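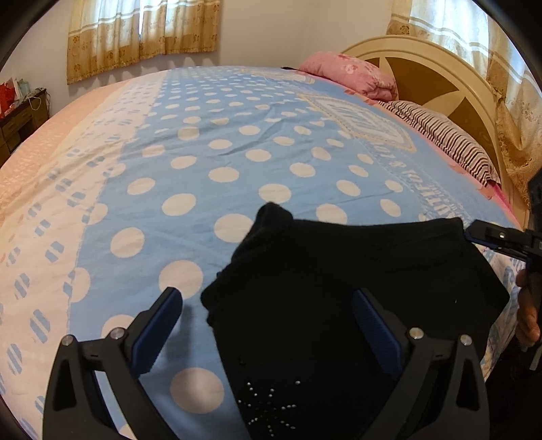 A black knit garment on a polka-dot bedspread.

August 18, 2020

Rebecca Fiore has spent 18 years reading the statements that armed groups put out about themselves. She began as a translator, moved to a security desk at a daily newspaper, and now runs the regional program at Makwood, a small research group that follows militia financing across borders. I spoke to her by phone for a little over an hour.

Her new paper looks at how money reaches armed groups through ordinary trade. She says most readers expect couriers and suitcases, and that the records she works with are duller than that.

"It's invoices," she said. "Somebody buys cement or cooking oil, and the price on the paper is higher than the price anyone would pay. The difference goes where it's meant to go. You can look at one of those invoices all day and see nothing wrong with it."

Fiore and her co-author, Rosalba Caputo, collected 720 shipping and customs records for the paper. Caputo, a former customs auditor, did most of the matching by hand. The two worked through the files in batches, each checking the other's notes before a record was counted.

"Rosalba threw out a lot of what I brought her," Fiore said. "I would say, look, this is the same buyer under a new name. She would say, show me the signature. If I couldn't, it went in the other pile."

The paper describes 6 trading companies that share directors or mailing addresses. None is named. Fiore said the lawyers advised against it, and she agreed with them.

"We can show a pattern. We can't show what each director knew. Some of these people may have signed a form for a cousin and never thought about it again."

I asked whether sanctions have made a difference. She took some time to answer.

"They raise the cost. A shipment that went direct now goes through two more ports, and everyone along the way takes a cut. I think that matters. But governments announce a new list and then the office that is supposed to enforce it has four people in it, and two of them are on loan from somewhere else."

She is more critical of how the lists are kept up. Companies close and reopen under other names within weeks, she said, while an entry can take months to amend. Her paper calls for a shared register that port authorities could update themselves, without waiting for a ministry to sign off.

Caputo joined the call for the last part. She was careful about the limits of the work.

"These are the records we could get," she said. "There are ports where we got nothing at all. I don't want anyone reading this and deciding that those ports are clean."

She also objected to the word "network," which has been used in some early coverage. The paper uses it twice, both times in quotations from other authors.

"A network sounds like somebody drew it up," Caputo said. "A lot of what I saw was people copying what worked for the last fellow."

Both women said they had been asked which government they favor. Fiore said the question comes up at every briefing, usually from the back of the room. Makwood takes no state money, she said, and its accounts are open to anyone who asks for them.

"I've been called an agent of three different countries – in one case two of them in the same letter," she said. "I answer politely. Then I send the footnotes."

Fiore would like to see more attention paid to the towns where the goods end up. Traders there pay the inflated prices too, she said, and small shops that refuse to deal with a favored supplier can find that their deliveries stop. She interviewed 7 shopkeepers for a chapter that was later cut for length. She hopes to publish it separately in December.

"One of them asked me what I was going to do with his answers," she said. "I told him I'd write them down correctly. He thought that was a pretty small offer, but he talked to me anyway."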